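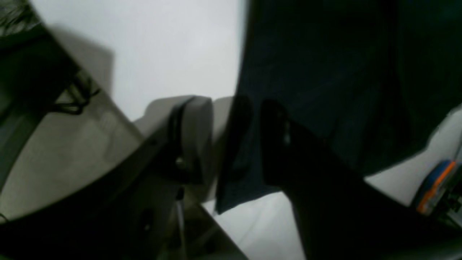
Dark Laundry FAQ: Navy, Black and Everything That Fades

I get the same questions over and over about washing and folding dark clothes, so I finally put them on one page. I do the wash for my own house plus my aunt's two doors down, and I wear navy pretty much every day of my life, so this is a subject I have feelings about! Last updated December 24, 2022.

Do I really need to wash darks separately?

Yes, mostly. I'll put navy, black, charcoal and deep green in together and never think about it. What I won't do is add towels. Towels shed, and you'll be picking fuzz off your good shirt until January (ask me how I know).

Inside out or right side out?

Inside out. The rubbing is what wears the color off, so let the inside take it. Close the zippers too, and fasten any hooks. I leave shirt buttons open, because closed ones pull at the buttonholes when everything twists around in there.

Hot, warm or cold?

Cold for nearly everything. If something is really grimy I go up to 100 on the dial (Fahrenheit, please, don't email me) and that's as far as I'll go with navy.

What about vinegar? Salt? Coffee?

People love asking me this. I've tried all of them at one time or another. Vinegar in the rinse leaves things a little softer, I think. Salt did nothing I could see. Coffee made my black cardigan smell like a diner and I haven't repeated it. If a garment is bleeding dye, wash it alone for a few rounds and be patient with it.

My navy shirt comes out with white streaks. Is it ruined?

Probably not! That's usually detergent that didn't dissolve. Run it again with no soap at all. After that use less powder, or switch to liquid, and don't stuff the drum so full. Misaki Oda wrote to me that hers cleared up when she started putting the powder in before the clothes, and I've done it that way ever since.

Dryer or line?

Line, or a hanger on the shower rod, out of direct sun. Sun will bleach a dark shirt along the shoulders faster than you'd believe. If I'm in a hurry I give it 40 minutes on low and then hang it while it's still a bit damp.

How do I stop my folded shirts from looking like a crumpled bag?

Pick it up by the shoulders, give it one good snap, and let it hang from your hands for a second before it goes down. Then lay it flat, smooth from the middle out toward the sides, and fold the sleeves in. I used to skip the smoothing and wonder why the creases were still there the next morning.

I also fold on something pale. An old white sheet over the table is perfect, and I can see lint and pet hair on the sheet before it gets back onto the shirt. Shake the sheet outside when you're done.

How can I tell navy from black?

Oh, the eternal question. Take it to a window and hold it next to something you know for sure is black. Bulbs in the house are hopeless for this, mine make everything look like tar. For socks I gave up and sewed a little blue stitch in the toe of the navy ones. Toshiko Takagi taught me that one and it has saved me so much squinting!

What do I do about lint?

A sticky roller for shirts and a stiff clothes brush for anything heavier. Brush in one direction, top to bottom. Damp rubber gloves also work surprisingly well on pants.

Can I iron dark fabric?

You can, but do it from the wrong side or with a thin cotton cloth on top. Straight heat leaves shiny patches, especially on seams and pocket edges. I have a pair of navy slacks with a very shiny left pocket, and steam only half fixed it.

How often should I wash them?

Less than you think. I wear a sweater several times between washes and air it overnight on the back of a chair. T-shirts go in after one wear, two if I only sat around the house.

Do you take questions about whites?

I do, but they're going on a separate page, which I hope to have up in January. Bleach people, please hold your letters until then.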